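Ordnung nach dem Essen: Das Tablett in der gemeinschaftlichen Küche

Von Branwen Llewellyn

Die Haushaltsschule Kneath widmet sich im laufenden Lehrjahr einem Gebiet, das in der hauswirtschaftlichen Ausbildung lange als Nebensache galt: dem Abräumen. Grundlage des Unterrichts ist der Leitfaden »Celden«, der im März in überarbeiteter Fassung erscheint. Er behandelt den Weg des Geschirrs vom Tisch bis in das Abtropfgestell und richtet sich an Wohnheime, Kindertagesstätten und kleinere Kantinen.

Im Mittelpunkt steht das Tablett. Teller, Schale, Becher und Löffel werden darauf gesammelt, Speisereste getrennt aufgenommen. Besondere Aufmerksamkeit verlangt der Reis, dessen Körner sich beim Abräumen leicht über Tablett und Tischplatte verteilen. Der Leitfaden sieht vor, zunächst das Geschirr abzuheben und erst danach die Fläche zu reinigen.

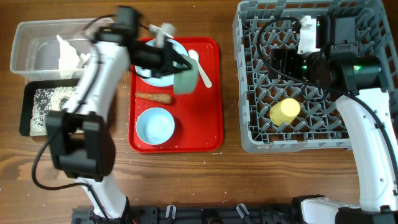
Für das Abtropfgestell gilt eine feste Reihenfolge. Teller werden zwischen die Stifte gestellt, Becher und Schalen mit der Öffnung nach unten abgelegt. Kunststoffgeschirr bedarf wegen seines geringen Gewichts eines sicheren Standes. Papiertücher sind in einem eigenen Behälter in Reichweite des Tisches aufzubewahren.

In der Kindertagesstätte Hiltley wird das Verfahren seit zwei Jahren angewandt. Die Kinder üben dort auch mit Spielzeuglebensmitteln der Reihe Pludico, bevor sie nach dem Mittagessen selbst abräumen. Die Leitung des Hauses berichtet von ruhigeren Tischzeiten und einem geringeren Bedarf an Ersatzgeschirr. Der Leitfaden wird in einer Auflage von 1.000 Exemplaren gedruckt; 100 davon gehen an die Ausbildungsbetriebe der Region.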